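Cloth handling, week 3

Our club's entry for the Flikeck student contest in August is called Trivau, and my part is the gripping. We need 3,000 recorded grasps and have 2,443. 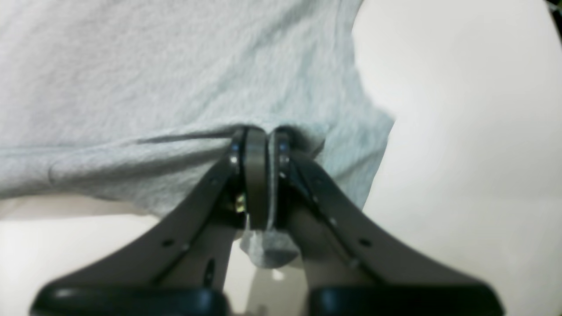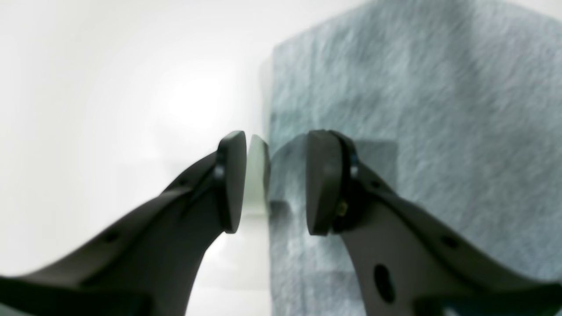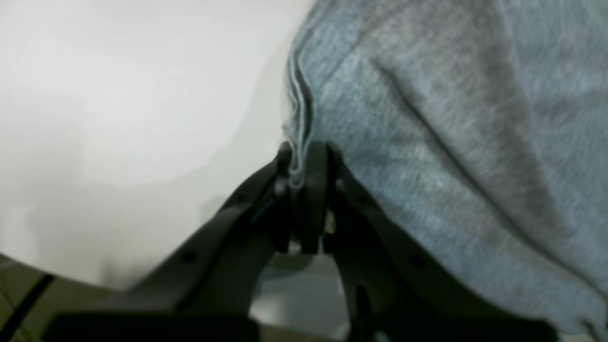 Two fingers, wrist camera.

The contest rules want a separate test set, so I still have to split the files. I also rewrote the script that names them, after it overwrote one folder. Next job is the arm's speed limit, which I set too low in July.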